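Arthur council backs window rebate for older homes

Tue 23 May

Owners of older homes in Arthur will be able to claim part of the cost of repairing or replacing drafty windows after the town council voted 6 to 1 on Monday night to start a rebate program.

The program opens in August and will cover houses and small apartment buildings put up before the town adopted its current building code. Owners can ask for help with new glass, weatherstripping, sash repair or full replacement. Storm windows are also covered if they are fixed in place.

According to a housing survey the town finished over the winter, 249 homes have at least one window that no longer closes properly or has a failed seal. Most of them are in the Warnov neighborhood and on the streets behind the old Flevar mill, where many of the houses were built for mill families and have changed hands only a few times.

The rebate will pay half the cost of approved work on up to six windows per home. Renters cannot apply themselves, but a landlord who takes the money has to agree not to raise the rent on that unit for a year. Work that was finished before the program opens will not count, even if the owner has kept the receipts.

Council members spent most of the meeting on the question of size and placement. An early draft left out small windows set high on a wall, the kind often found in stairwells, back bedrooms and additions. The reasoning was that they lose less heat than large ones and cost more to reach. That limit was taken out before the vote, and any window in a heated room now qualifies.
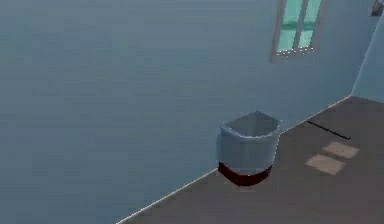

Madalena Fonseca told the council that the high windows in her house were the worst of the lot, as she could not reach them to tape them up in the fall and had to put up with the draft until spring. She said she had been quoted a price for two of them last year and had let it go. She also asked that the application be kept short – the one for the county heating program ran to 7 pages, she said, and she gave up on it twice.

The town clerk's office said the form is still being written. Paper copies will be kept at the front desk and at the library, and people who need help filling one out can make an appointment.

The single vote against the program came over cost. The money is coming from the sale of the Terkov Street lot, and the member who voted no wanted part of it held back for sidewalk repairs. A motion to split the funds failed earlier in the evening.

Contractors who want to do work under the program must be licensed and must register with the building department. The department will inspect each job before a check goes out, and owners should expect to wait 6 weeks after the inspection for payment.

Homes in the Warnov historic district need a separate sign-off if the window faces the street. The fee for that review, normally paid by the owner, will be waived for anyone in the program.

Applications will be taken in the order they arrive until the money is spent.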